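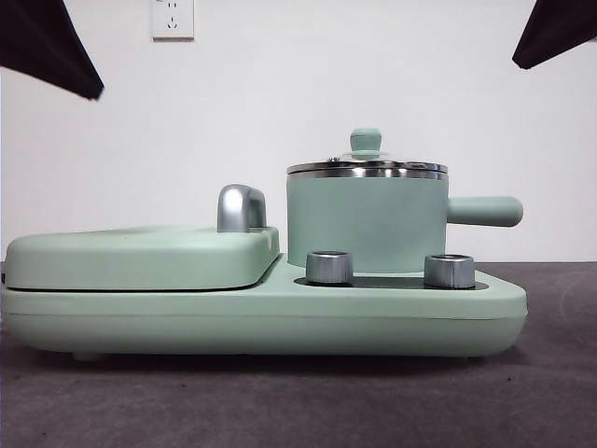
A small-town power cut is the first story most of you will be sent to cover, and it is harder than a fire, which at least has the manners to be visible. With an outage you arrive to find a lot of people standing about in a place that looks much as it did yesterday. So you write down things. "Household appliances were affected" tells the reader very little. A mint-green breakfast appliance with its lid shut and a chrome handle sticking up at the back is something a reader can picture, and may well own, and once they've pictured it they'll put up with two paragraphs about a substation.

Telma Bravo
July

Week 4: Reporting an outage

These notes go with the Saturday session. If you missed it, they won't replace it, though they are shorter.

The case we are using

We'll work from one incident all the way through. Midura has 2000 residents, a single main street and a cold store belonging to Filtska, the fish packers. At 5.40 one winter morning the line into town failed. By mid-morning 400 homes were still without power, the school had closed, and the mayor had given three interviews containing two causes. The lights came back at 4.15 in the afternoon. Cudix, which runs the network there, put out a statement at 6, when anybody who wanted to read it could finally charge a phone.

You have the log, the statement and the transcripts in your packs. Read the log first. It is dull and it is the only document in the pile that was written while things were happening.

Who knows what

The mayor knows people are cross, and knows which ones. The mayor does not know why the line failed, but will be asked, and will answer. Attribute it: "according to the mayor" is doing honest work in that sentence, so don't let a sub-editor trim it for space.

The network company knows why the line failed, or will by next week. Until then it will tell you that crews are "on site". Ask how many crews, which site, and where they drove from. In the Midura case the nearest crew was based 114 kilometres away, on a road that had not been ploughed. That figure did not appear in the company's statement. It came from the woman at the petrol station who sold them coffee.

The petrol station, the bakery and whoever is clearing the school steps all know when things happened, because their day is cut into hours. For times, go to them. For causes, be polite and go elsewhere.

Numbers

Outage figures go wrong in three or four standard ways and you'll manage all of them before Christmas.

Customers are not people. A "customer" is a meter. In the Midura transcripts the company says 400 customers, the mayor says 400 residents, and the radio bulletin says 400 families. Only one of them was reading from anything. Go back to the source and use the word the source used, even if it is ugly. In this case the log says "domestic connections", which we may call homes.

Peak and current are different figures. If the morning's number is the highest, say so, and give the time. A number without a time is gossip.

Loss estimates on the day are wishes. Filtska's manager told one reporter that 100 crates of herring were "as good as gone". Look at the follow-up in your packs. The cold store had held its temperature, the herring was shipped on schedule, and the phrase "as good as gone" is still online, where it will outlive the fish.

Structure

First paragraph: what failed, where, how many homes, whether it is fixed. Resist the weather. Everyone opens with the weather. If the wind matters it can wait until the second paragraph, where it will still be wind.

Second: the cause, attributed, or a plain statement that it isn't known. "The cause has not been confirmed" is a perfectly good sentence. Students treat it like a confession.

Third: somebody affected. Choose one person and let them finish a thought. In last year's batch I was given eleven residents saying it was cold. I believed the first.

After that: what happens next, who is checking on people living alone, where the warm room is, what number to ring. If the power is still off when you file, move this up to second place and push everything else down. A useful story can be a plain one.

Quotes

The Thomas transcript (pack, last item) is the one everyone wants to use. He is funny, he is furious, and he says the company has been warned about that pole "every year since it was a tree". Use the line if you like. Then find out whether any warning was ever made in writing, and to whom, before you let the sentence next to it suggest that one was. The joke is his. The allegation will be yours.

Don't tidy grammar so far that a fisherman starts to sound like a press office. Don't do the reverse either.

The day after

Ring Cudix again. Ring the school. Find out when the line was last inspected and ask to see the record. Most outage coverage stops the minute the kettle works, and the interesting document usually arrives a fortnight later, addressed to a council meeting with four people in it. Be the fifth.

For next time

Write 400 words from the packs, filed as if at noon, with the power still off. Then write a second version as if at 6. Mark every fact in the second that contradicts the first, and put a correction at the foot wherever you need one. Bring both on paper, as the projector in our room has outages of its own.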